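From: Firouzeh Ghasemi
To: the home-sim list
Subject: Re: Anyone paid for the Vuklow door and tabletop scenes?

Hi all,

Sorry for the slow answer, I wanted to have a proper go with the thing before I typed anything. Quoting the original so you don't have to dig for it:

> We're looking at the Vuklow household pack for our spring class. The
> sales page is all sofas and sunsets and doesn't say much about how it
> behaves once you drop a two-armed robot in it. Is anybody on here
> running it? Mostly I want to know (a) whether the wrist cameras are
> usable out of the box, (b) whether the rooms get boring after a week,
> and (c) if the support people answer. We have the Adora rooms already
> and they're fine, but the students have seen every corner of them.

We've had a trial license since the beginning of April, with 2 seats, and I've been the one poking at it most evenings. So, in your order.

(a) Yes, mostly. You get a view from up on the robot and one from each wrist, and they all came up on my first try, which I did not expect after the week I spent wiring up cameras in Adora! The wrist views are close and a bit dizzying until you get used to them. You'll be driving along thinking you know where you are and then the whole picture is door paneling. My advice is to keep the head view open on a second monitor for the first few sessions and only look at the wrists when you're nearly touching something. The default wrist angle also puts a fair bit of gripper in the picture. You can change it in the settings, but the setting is buried – look under "mounts" and not under "cameras", which cost me an entire evening.

(b) This is where I changed my mind a couple of times. The pack ships with 18 rooms, and at first I thought that was stingy. Then I found the material shuffle. Every time you reset, it can swap the wood, the tile, the wall colors, the works, and you can lock whichever parts you want to leave alone. Some of the combinations are hideous (you will get doors in colors no landlord would sign off on), but for training that's what I want, and the students think it's hilarious. The wood floors and tabletops are very nice up close. The grain stays sharp even with the wrist camera right down near it, where Adora goes to mush for us.

What I like less is the small stuff. Fruit and other round things are pretty chunky, you can see the flat facets if you get close. Some walls and ceilings are just plain gray with nothing on them. If your people are doing anything with matching features between views, a blank ceiling is no help at all, so turn on the wall textures or hang a few pictures from the prop menu.

Loading takes a while too. On my older desktop a room with both arms needed 6 minutes the first time, and after that it's cached and quick. Don't do that first load in front of a class. Ask me how I know.

(c) Support is one person as far as I can tell, signing as Iglesias, and whoever that is deserves a raise. I wrote in about the door handles, which were too stiff for our gripper settings, and got back a config file and a note explaining what each line did. The second time I wrote it took longer, but I still got a real answer and not a link to the FAQ.

Price: they quoted us per seat, per year, and I'd rather not put our number on a public list, but write me off-list and I'll tell you. Do ask for the teaching rate, because it isn't on the page anywhere. Lalell, the add-on that records your sessions and plays them back, is sold separately, and I grumbled about that until I used it. If you're going to have students driving, get it. If it's only you and a script, the plain logger that comes with the base pack is enough.

Would I buy it? For us, I think so, though I'm holding off until I see whether they fix the handle stiffness in the regular release. If your class is mainly doors, drawers and picking things up off tables, I'd take it over a second year of the same old rooms. If you need outdoor anything, keep looking – what's past the windows is just sky in every room I've tried.

A few views from my setup are pasted in under my name. Happy to share the mount settings too, they're only a text file.

Cheers,
Firouzeh 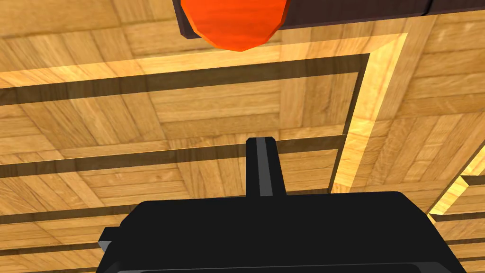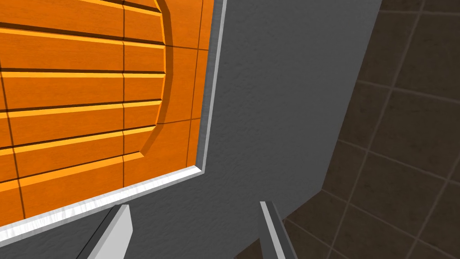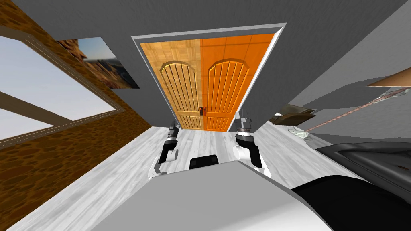 Vuklow trial, default lighting. First two: close views with the gripper showing. Last one: looking over both arms to the double door.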